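Reference > Household Electrical > Power strips

Power strip

A power strip is a row of electrical sockets in one housing, fed by a single cable. It is one of the handiest things in any home, turning a lone wall outlet into a place to run a lamp, a radio and a phone charger all at once!

Design

Most strips are long and narrow, with the sockets along the top face. White is a very common color, though workshop models such as the Gevwood come in yellow (and look splendid doing it). The basic Gevwood has 4 sockets and a 60-inch cable. Some strips have a main switch, some have a switch for every socket, and some have none at all, in which case a small plug-in adapter with its own switch can do the job.

Plug-in lamp holders

A charming cousin of the strip is the plug-in lamp holder, an adapter that goes straight into a socket and takes a light bulb directly, with no cord or base. The collector Salamatu Baidoo has gathered 36 of them, the oldest from a hardware store in Nisside, and her catalog is a delight to read. Frosted bulbs are the usual choice, as they give a softer light at close range.

Use and care

Strips should lie on a firm, dry surface with the cable uncovered. Heaters and other heavy loads belong in a wall outlet, and one strip should never be plugged into another. Cables should be left in loose curves during use, as a tightly wound one can overheat.
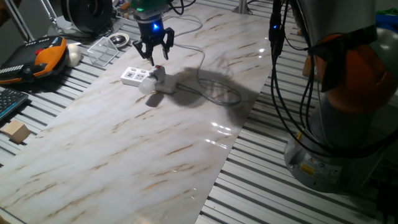 Worn strips are best replaced outright. Scorch marks, a loose grip on the plug or a crackling sound are all good reasons to retire one.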